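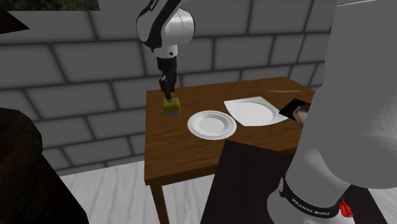 How to test a cheap wood finish before you trust it

Every can of wood finish claims to be tough. Broltow says "lifetime." Muvitz says "one coat." I don't believe either label until I've tried the stuff on scrap, and you shouldn't take my word for it either.

Cut a few offcuts from the same board as your project. A different board, even of the same species, can soak up finish in a different way. Sand to 120, then 200. Some people swear by going much finer before the first coat. I've never seen it help on a tabletop.

Wipe off the dust and brush on a thin coat. Let it dry overnight, whatever the can says about 40 minutes. Sand lightly and repeat until you have 3 coats. Leave one offcut with a single coat, so you can check the "one coat" claim for yourself.

Now abuse them. Stand a wet glass on each piece until morning. Drag a key across. Set down something with a bit of weight and twist it – most scuffs on a work surface come from that. 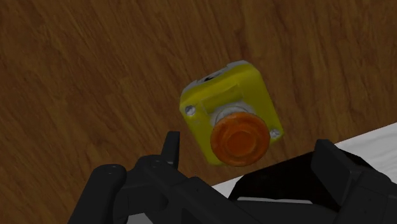
Yellow control box with an orange button, on a brown wooden surface.

Look at the marks under a low lamp held to the side. Overhead light hides a lot, and I suspect the store displays count on it.

If the water ring stays, try another product. I moved from Wendumach to Sengar 303 after one bad ring, and I'm still not sure the extra money bought me much. Keep the offcuts, with the product name penciled on the back.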